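Last updated: June

Hudora Releases Gremereo 2, a Planning Package for Tabletop Robot Arms

Hudora today released Gremereo 2, the second major version of its software for planning and testing pick-and-place work on single-arm robots. The release brings the grasp planner, the motion planner and the simulator into one install. Until now they shipped separately and had to be kept in step by hand.

The main change is in how the planner uses wrist camera views. Gremereo 2 works out candidate grasps from the wrist view and checks each one against the finger geometry before the arm is given a path. Small parts lying close together were the most common source of support requests under the first version, and most of the new test scenes are built from bars and cubes of mixed size.

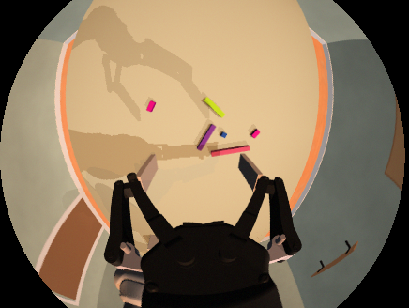 Simulated wrist view in Gremereo 2, with bars and cubes on the table beyond the open finger pads.

The planner ships with 630 test scenes. Users can edit them, add their own parts or swap the gripper model. Lighting is set per scene, and shadows from the arm and gripper are rendered in the wrist view so that perception code can be tested against them.

A room view is also included. It renders the same cell from a fixed point off the table, which makes it easier to check arm posture and clearance over the work surface. The arm pose and finger opening can be read from either view -- both draw on the same simulation state.
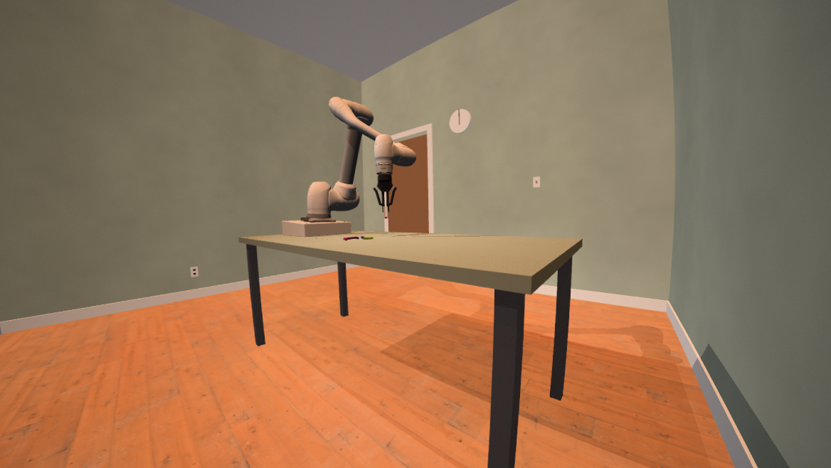

Availability and licensing

Gremereo 2 is available now to all current license holders at no added cost. New users can run the full package for 60 days before buying. Scene files from the first version open without conversion, but custom gripper models need to be exported again.

Skolska, the motion library used inside Gremereo, has been updated at the same time. It now replans from the current arm pose when a target moves, where earlier builds returned to the home pose first. The replanning rate is set to 20 times per second by default and can be lowered on slower machines.
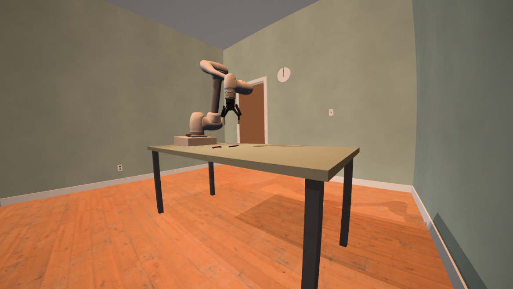

Developers who call Skolska directly will need to change two function names, both listed in the release notes. The old names still work in this version and print a warning. They will be removed in the next one.

Sitompul, Hudora's log viewer, will get support for the new scene format in a later update. Until then it can open Gremereo 2 logs but does not show grasp candidates.

About Hudora

Hudora makes control and planning software for small robot cells.

20 shares | 2 comments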